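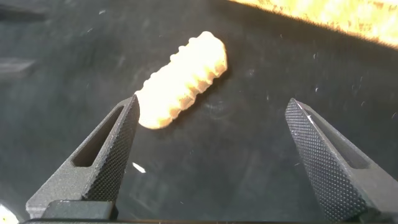 Week 19 of our student project and the team would like me to say the gripper works. I'm the faculty adviser, so I'll say what the log says. A thread.

The log has 533 grasp attempts in it. The slide the students made for the open house says "reliable pickup of small objects." Those two things haven't met yet.

68 of those attempts were on the ridged piece. Pale, lumpy all the way along, blunt at one end. It's the one I care about. Smooth blocks tell you very little.

Zoi Koutsoukos wrote the grasp planner and she's good. Her view is that the knurling on the fingers will sort out the ridges. Maybe. Diamond texture against rounded bumps gives you a handful of contact points and a lot of hope.

What I keep asking: who sets the piece down before each try? If it's the same person, laying it at the same friendly diagonal, we're testing that person.

Bienvenido Galang started rolling dice for the angle in October. Scores dropped. The team called it a bad week. I called it the first data I believed.

Also, please wipe the work surface. White specks all over it, scuffs, a little sliver of something between the fingers. Then I get told the vision code sees "ghost objects." Does it now.

And the light. Anything orange over in that top corner blows out completely. You can't tune color thresholds on a glowing smear — I've said this twice in meetings and once in the Batilum channel.

Someone replied asking if we'll still enter the Catacutan round. Entries close 12th February. My vote is yes, with the real number on the form, whatever it is by then.

They want 144 more runs first, dice angles only, clean surface. Fine. I'll read the log before I read the slide.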